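The Slow Death of the Office Carpet

20 Jul 2024

Walk into any building put up before the open-plan craze and look down. Stripes. Flecks. That particular gray that hides coffee. Nobody chose it, or somebody did, in a meeting, in March, with a sample book the size of a paving slab.

Carpet tile was a good idea. Still is, in places. Spill something, lift one square, drop in another. The trouble starts when the line gets dropped and the spare squares in the basement run out. Then you get patches. Then you get tape.

At Tronenitz, a former mill now let out by the room, they are on their third floor covering in 11 years. The first was wool and wore through at the doors. The second faded wherever the sun got at it. The third is holding up, mostly, though the edges lift by the elevator and chairs catch on it. 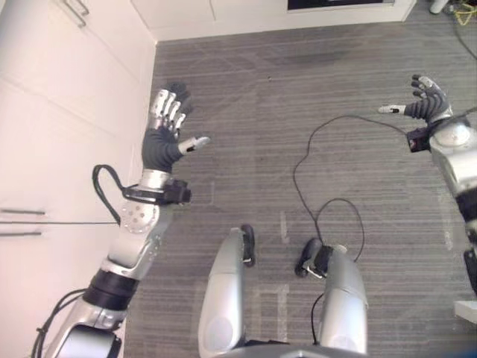 Money decides it in the end. Zakeck, which lays floors for schools and small offices, will quote 56 dollars a square yard for the good stuff, fitted, old floor taken away. The cheap stuff is less then half that. Most people take the cheap stuff and most people are back sooner than they'd like.

Sound is the other thing. Rip out the carpet, put down polished concrete, and every phone call carries. Skevisar did exactly this with its drawing office – looked terrific, lasted 2 winters. Staff brought in rugs from home. Then felt panels on the walls. Then the carpet came back, darker this time.

What happens to the old squares? Landfill, too often. Some go to garages, dog kennels, allotment paths. The Simon warehouse outside town sells them used in stacks of 200, sorted by color, sort of. Bring gloves. Bring a van. The backing sheds everywhere and you will be vaccuming it out of the seats for weeks.

Ask for a sample first and stand on it in your own light. Gray is never the same gray twice.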